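Sep 15, 2019
by Amber Inskip

# Two-arm shelving bench: equipment plan and budget notes

This README goes with the planning sheets for the Flendthorpe bench. It covers what we bought, what we still have to buy, and how the numbers in the sheets were put together. It does not cover the control software, which has its own repository and its own README.

If you are planning a similar bench, read "Before you order" first. Most of the money we lost went there.

## What is in this folder

- `budget.csv` — one row per purchase, planned or made
- `quotes.csv` — quotes received, including the ones we turned down
- `props.csv` — the objects the arms handle, with price and replacement interval
- `layout.txt` — table and mounting measurements, in inches
- `notes/` — short text files, one per supplier

All prices are in US dollars before tax. Shipping is a separate column. Rows with an empty `paid` column are plans and may change.

## The task the bench is for

The arms pick up household and office objects and put them somewhere else: books onto a shelf, small items into a bin, bagged parts from one side to the other. Books turned out to be the task that drives the equipment list. They are heavy for their size, the covers slide against each other, and a stack has to be taken from the top down. A gripper that is fine with a jar may not open wide enough for a thick hardcover lying flat.

We keep the props ordinary on purpose. The bookcase, the bin and most of the contents came from household stores or from somebody's desk. In `props.csv` these are marked `source=general`. Anything ordered specially is marked `source=supplier`, and there are very few of those.

Plastic covers stay on the books that have them. Glossy covers are harder for the cameras and we want that in the data. Please don't peel them off when you tidy up.

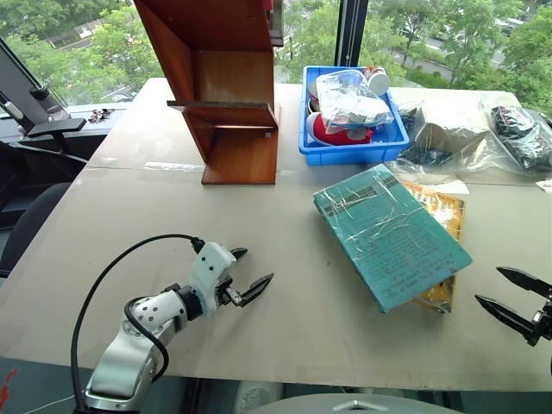 ## Budget summary

The bench has two budgets. The capital line pays for arms, grippers, mounts and the table. The running line pays for props, finger replacements, cables and tape.

| Line | Amount | Status |
|---|---|---|
| Running costs, this year | $2,437 | committed |
| Running costs, next year | $2,000 | requested |
| Arms and grippers | see `budget.csv` | paid |
| Spare gripper | see `quotes.csv` | waiting |

Next year's request is lower because the cable order was a one-time cost. If the second bench is approved, the request has to be redone.

The requests for next year close in December. Send me changes to the sheets before then and put your initials in the `editor` column.

## Suppliers

**Plulluvent** supplied the arm mounts. Quotes come back quickly and the parts fit. Their quotes are good for 30 days, and they will not extend one, so don't ask for a quote until the purchase form is ready to go.

**Goodall** supplied the gripper fingers. We buy them in pairs. The lead time on our last order was 28 days, and the sheet uses that figure for planning. They charge a flat fee per shipment, so hold small orders until there are several.

**Perkness** quoted for the spare gripper and has not been used yet. The price was the lowest of the three, but the cable connector is different from ours and an adapter would have to be added. The row in `quotes.csv` includes the adapter.

## Before you order

1. Measure the reach with the arms mounted. We planned from the data sheets and the first table was too deep. The back row of props could be reached by one arm only, and the table had to be replaced.
2. Buy cables longer than the straight distance. A cable on a moving arm needs enough slack to follow every joint, and a short one pulls at the connector.
3. Check the finger opening against the thickest object on the prop list, then add clearance on both sides.
4. Think about windows. We wanted the bench by the glass because the room was free there. Daylight changes through a session, and blinds were not in the first budget. They are now a row in `budget.csv` with no date.
5. Put tape and scuff repair under running costs. Table seams get taped, the tape wears, and somebody has to buy more.
6. Order fingers before you need them. A bench with one working gripper cannot do the two-arm tasks at all.

## Known problems with the sheets

- Early rows in `budget.csv` have shipping folded into the price. These are marked `ship=incl`. Don't add shipping to them again.
- Replacement intervals in `props.csv` are estimates for everything except books and bins.
- `layout.txt` still lists the old table at the bottom of the file. Use the first block.
- Staff time is not included anywhere. Setting up the mounts took longer than planned — if your department charges for hours, add a line for it.

## Changes and questions

Open an issue in the planning repository and tag it `budget`. For a new quote, add the row yourself and attach the supplier's document in `notes/`. Don't overwrite an old quote, even an expired one. We use them to see how prices have moved.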